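Plodstead House Guest Rooms and Linen Care
Photo Gallery

Plodstead House provides short-stay accommodation for visiting staff, trainees and families attending programs at the Kramer Building. The Housekeeping Office maintains this gallery as a record of the linen and room standards in use across the house. It is intended for residents who wish to know what is supplied with a room, and for new members of the housekeeping staff who are learning how bed linen and towels are handled.

Page last revised: October 17, 2026

Linen is issued from the Drellow Street store. The house keeps 600 pieces in circulation, including sheets, blankets, pillowcases, bath towels and hand towels. Pieces that are stained, thin or torn are set aside at the folding stage and returned to the store, where they are either repaired or cut down for cleaning cloths. Residents are not charged for ordinary wear.

Folding on the Bed

Folding tables are provided in the ground floor laundry only. On the upper floors, the bed is the approved surface for folding, provided that it has first been covered with a clean sheet or blanket. The cover should be large enough to reach both sides of the bed, and nothing taken from the floor may be placed on it.

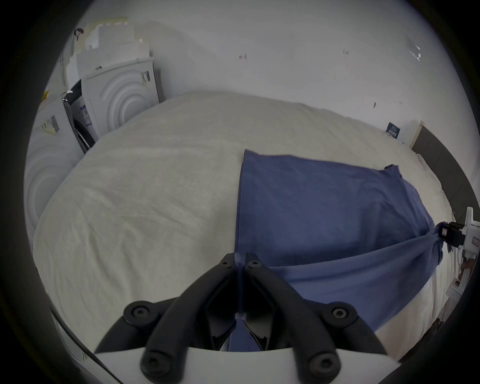

Large pieces are spread out before the first fold is made. The cloth is held at an edge and drawn outward until the main wrinkles have eased, and the corners are then brought together. Tags and care labels should be kept to one corner and turned to the inside of the finished fold, so that the outer face of the stack is plain. Staff are asked to work on one piece at a time and to leave the remainder in the basket.

Bath towels are folded in thirds along their length and then in half twice. Hand towels are folded in half along their length and then in thirds. Personal clothing left in a room is not part of the linen service. It is folded once, placed on the chair, and left for the resident.

Colored items are kept apart from white and cream linen at every stage, including folding. A dark towel that has not been fully dried can mark a pale sheet in a short time, and such marks are difficult to remove. Any piece that feels damp goes back to the dryer.

The Bed Surface and Surrounding Walls

Once folding is complete, the finished stack is moved to the shelf and the bed cover is smoothed by hand, beginning at the wall side and working toward the front. Light creases in the cover are acceptable between uses. The cover is replaced with fresh linen before a new resident arrives.
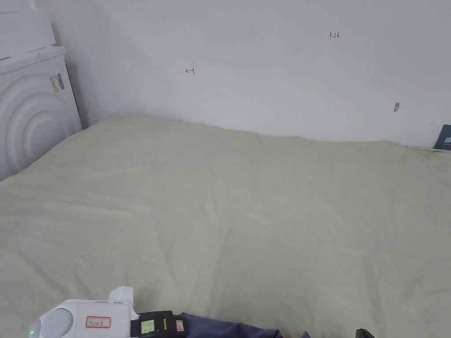
Bed cover and adjoining wall, with a small handwritten "1.23" in red.

Marks on painted walls are to be reported to the Housekeeping Office and should not be scrubbed. The standard wall finish in the bedrooms is a washable white paint supplied by Vavovano, and small scuffs are treated by the maintenance team with a soft cloth and plain water. Larger marks are painted over during the annual round of repairs, held each February. Residents are asked not to write on the walls or fix anything to them with tape.

Beds may be placed against a wall where the size of the room requires it. In such cases the cover is tucked in along that side to keep it from slipping into the gap. Books, cards and papers belonging to residents may be left at the side of the bed and will be returned to the same place after cleaning.

Linen Changes and Requests

Sheets and pillowcases are changed every 6 days, or on the departure of the resident if that is sooner. Towels may be exchanged at the ground floor laundry on any morning. Additional blankets are available on request, and residents staying through the winter term are advised to ask early. The house has 42 bedrooms and 80 spare blankets, and the supply is shared among all floors.

Requests for different bedding on medical grounds should be made in writing before arrival. The Housekeeping Office will confirm what can be supplied and will prepare the room in advance.

Use of Gallery Pictures

Pictures on this page may be reproduced in staff training materials within Plodstead House and the Kramer Building. Requests for any other use should be addressed to the Housekeeping Office, which will reply in writing.

Related pages: Room Inventory; Laundry Hours and Access; Reporting a Repair; Arrival and Departure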